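Notebook, Pustcombe robotics club, shelf-picking project
July, started writing at 4:15 in the afternoon

I have a cup of tea and most of an hour before I have to lock up, so I'm going to try to get all of this down while it's fresh (the last entry was three lines long and two of them were about batteries, sorry to everyone who had to work from it).

First, the good news. We are up to 408 recorded demos, and that's after throwing out the ones where the timestamps drifted. The students did the sorting themselves, over two sessions, with a lot of arguing about what counts as a clean pick. I loved listening to it. We finally wrote the rule on the whiteboard: if the box leaves the surface and gets to the tray without a second grab, it's clean. If you bump it first and then pick it, that's still clean, but it gets a "b" in the notes column. Please keep using the "b"! We'll want those later when we look at why the arm nudges things.

The training run on the big set finished over lunch. I had it down for 3,000 steps, and the loss was still creeping down at the end, so I'd like to let it go longer next time if the machine is free. Two of the younger students wanted to know why we don't just leave it going forever, and that turned into a very nice half hour on overfitting, with drawings. The drawings are on the back page and I'd like them kept, including the one of the arm with a graduation cap.

On to the test. We ran 25 trials with the flat boxes and got 21 picks. I'm really happy with that, considering where we were in spring. All four misses were with the box pushed right into the corner. Out in the open it didn't miss at all. In the corner, the policy comes in at the same angle it uses everywhere else, and one finger wants to be exactly where the wall is. It backs off, tries again, backs off, and then the timer runs out.

So the plan for the rest of the afternoon was corner demos by hand, and that's what we did. We took turns with the handheld gripper, and I made everyone do a few slow practice passes before we hit record. A few things we learned, in no special order:

Come in from the open side. If you start over the middle of the box and slide across, you get one finger over the top of the box and then you have to wriggle.

Tilt your wrist before you get close. Ichikawa mode (the slow-start setting we named after the first arm we ever borrowed code for) doesn't help if you're already in there at the wrong angle.

Go easy on the close. The Coltus fingers are stiffer than the old printed ones, and the card boxes will dent if you squeeze the way you used to.

Pause at the top. Just a breath. It makes the clip so much easier to cut afterward, and whoever is on labeling that day will thank you.
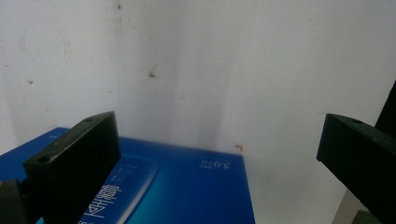
Corner demo, blue box lying flat, left finger over the box and right finger out to the side.

I keep going back to the picture above when I think about finger spacing. Look at how the left finger covers part of the lettering on the box top while the right one has a gap to the box edge. I'd like us to try a set where both fingers start well clear before anyone moves in, and a second set that starts more like this one, and see which the policy likes better. My guess is that it needs both, but I've been wrong about this twice already this year.

Somebody asked whether white walls make it harder for the model to judge the corner. I don't know! It's a good question. We could put a strip of colored tape down the seam for half of the trials and leave it bare for the other half. Cheap test, one afternoon. Put it on the list, please.

Other odds and ends. The Paris trip forms need to come back before we can book the demo table, and I only have about half of them. The spare USB cable is in the drawer with the calipers, so stop taking mine. The second gripper has a loose screw at the finger mount, and I've put a dab of threadlocker on it, so leave it alone until tomorrow.

Next session: more corner demos, on both sides of the box, then retrain on everything together and repeat the same 25 trials in the same order so that we can compare them properly. Whoever gets in first, charge the batteries and wipe the lens.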